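The Working Table: Clearing and Keeping a Clothed Kitchen Table

Print this article | E-mail this article
Last updated: September

By Emese Simon

A kitchen table with a cloth on it does two jobs. It is a surface for eating, and between meals it is a shelf without sides. Snack packets, wrappers and half-finished pastries collect there because it is the nearest flat thing to a chair. The counter is usually farther away and the trash bin farther still.

Most of the work of keeping such a table in order comes down to the cloth. A printed cloth hides crumbs and small stains better than a plain one, and it hides creases rather poorly. Fold lines from storage stay visible for days, and lettering makes them more obvious, as the eye follows a line of print and stops where it buckles. Pale grounds such as lavender or cream show grease early. Dark wood cabinets and a black counter nearby make the cloth the lightest thing in the kitchen, and any mark on it gets noticed first.

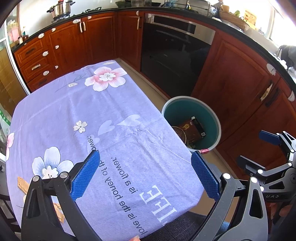

How often should a printed tablecloth be washed if the table is used mostly for snacks?
Once a week is enough for a household of two or three, with a shake outdoors every evening. Wash it sooner if anything oily has been set down on it without a plate.

Fabric cloths should be washed inside out at the temperature on the care label. Hang them over a wide rail, not a thin line, which adds a crease of its own. I ironed the same cotton cloth with a Sollenar steam iron on a low and then a medium setting. The medium setting took out the fold lines in 13 minutes; the low setting needed 19 and left one line across the middle. Coated cloths should not be ironed at all. Lay them flat on the table overnight -- face up, with a bath towel over the worst fold -- and most of it will relax by morning.

Fit matters too. For a table 71 centimeters wide, a cloth of 122 centimeters gives a drop of just over 25 centimeters on each side. That is long enough to hang properly and short enough to stay out of the lap. Clips help on a coated cloth, which tends to creep toward whoever leans on it. The Denix spring clip holds well on a thick top but marks soft wood. The Sandar clip is weaker and leaves nothing behind.

Clearing is best done in a fixed order. Food that is still to be eaten comes first: close it, or move it to a lidded box. Empty packaging comes second, and the bin should be brought to the table for this. A round bin with a liner folded over the rim is easy to carry in one hand. Wrappers go in before boxes, and boxes are flattened.
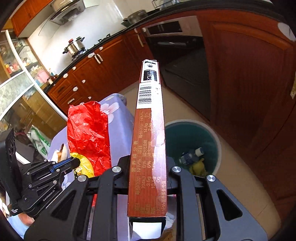 Long, narrow cartons take up more of a liner than their weight suggests. Open both ends, press the sides flat and fold once. Where local rules ask for cardboard to be kept apart, stand the flattened cartons in a paper bag beside the bin and empty it on Monday with the rest. Bottles should be drained and, if the collection allows it, squeezed with the cap back on.

Foil and plastic bags spring open again after being crushed. Roll them from the closed end and tuck the roll inside another wrapper. The Ene liner, a thin one sold on rolls, tore twice when a rolled bag was pushed down the side; the heavier liners I tried did not.

Wipe the cloth last, working from the far edge toward yourself with a barely damp sponge, and catch the crumbs in your free hand. Leave fabric uncovered until it has dried before putting anything back on it.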